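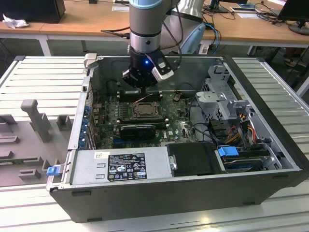 The second reporting period of the Nevonum project was given to the handling rules for robotic work on used desktop computers, which Nesley agreed to deliver under the grant. The draft now has 16 rules and has been sent to Drallora for comment. Rule 4 states that no arm may enter a chassis until the side panel is off and the computer is lying on its side, with the interior facing up, as at the bench where the processor procedure is being written. Rule 5 sets the order of approach to the CPU socket -- retention frame first, processor second -- and forbids any lateral motion below the height of the drive cage.

Work on processor handling took more of the period than planned. The February draft allowed the gripper to hold a processor by any two edges. The revised text names the permitted edges and requires a stop above the socket before placement.
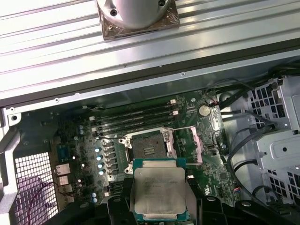
The same section now limits arm speed inside the case to 70 millimeters per second, and to 16 within the final approach. Reviewers at Drallora asked that both limits be stated in the operator sheet as well as in the main text, and this has been done.

Items open at the close of the period:

1. Separation of people and equipment. The draft requires a marked floor boundary 120 centimeters from the work table. Wording on footwear is still under discussion.

2. Cable clearance. Power and data cables inside the case must be identified before the arm descends.

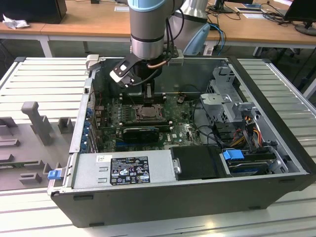

3. Records. Each stop is to be logged with its cause. The target for complete entries is 95 percent.

The revised draft will be submitted with the next financial statement.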